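Seasonal Research Reader, Domański Collection
Drandance Historical Society
Posted May 17, 2024

The Drandance Historical Society is looking for one person to read other people's mail. The other people have been dead for well over a century, and their descendants have signed the paperwork.

The Domański Collection came to us in 18 boxes from a family attic in the Covau valley. It holds the letters, account books and one very long-running grievance of an immigrant family who arrived in the 1850s, farmed badly, ran a ferry rather better, and sent two sons to the Union army. One came home and became a county surveyor. The other came home, left again, and wrote to his mother every October for the rest of her life, usually to ask for money.

We have 225 letters still waiting for a first transcription. Most are in English. A few slide into Polish when the writer is angry, and reading knowledge of Polish would be welcome for that reason, though we have a translator we can call on for the worst of it.

What you would do

Transcribe letters from scans, line by line, keeping the original spelling. The surveyor spelled "receive" four ways and we want all of them.

Identify people and places where the evidence allows, and say so plainly where it doesn't. We already own one published county history that guessed, and we have spent years taking it apart.

Write short biographical entries of two or three paragraphs for the Skastar database, our public catalog of nineteenth-century valley residents. Skastar has strong opinions about date formats. You will come to share them or you will suffer.

Answer the occasional inquiry from a family researcher. Many are a delight. Some are certain they descend from a general.

Attend the monthly potluck lunch in the reading room annex. Attendance is loosely enforced and the casseroles are better than the pay.

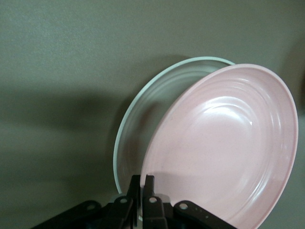

A pink plate and a pale white one at the annex.

Who we are looking for

You can read nineteenth-century handwriting, or you have the stubbornness to learn it fast. Formal training in history or archives is useful but we won't insist on it. Our last reader came from a career in dental billing and could decipher anything.

You should be comfortable with military service records, pension files and census schedules, and with the discovery that all three give the same man a different age. You should be able to write a clear sentence about a person's life without calling it a tapestry. Applicants who have never met a source they didn't believe may be happier elsewhere.

A word on content. The collection includes soldiers' letters from field hospitals, and several that use the language of their time about enslaved and newly freed people. We transcribe these in full and we add context. The family's neighbors in the valley included freedmen who worked the ferry and are named in the account books, in some cases nowhere else that we know of. Tracing their lives is part of this job and, to our minds, the best part.

Terms

The position runs for 6 months, part time, with hours you can arrange to suit yourself – within reason, and within the building's heating schedule. Work on site is required for the first month. After that, you may transcribe from home as long as your home has a working internet connection and a tolerance for brown ink.

Pay is by the hour at our standard seasonal rate, which we'll send to anyone who asks before they apply. Parking is free. Coffee is also free, and priced correctly.
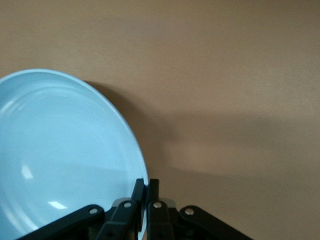

Can I apply if I have never worked with original documents?
Previous experience is not required. You will work mainly from scans, and we give a half-day of handling instruction before anyone opens a box.

How to apply

Send a letter of no more than one page, a résumé, and a transcription of the sample letter posted on our website. The sample is hard on purpose. Leave a bracketed gap where you can't make out a word; we would sooner see ten honest gaps than one confident invention.

Bring or mail everything to Room 202, Drandance Historical Society, or use the form on our jobs page. Handwritten applications are accepted, and will be judged by people who read bad handwriting for a living.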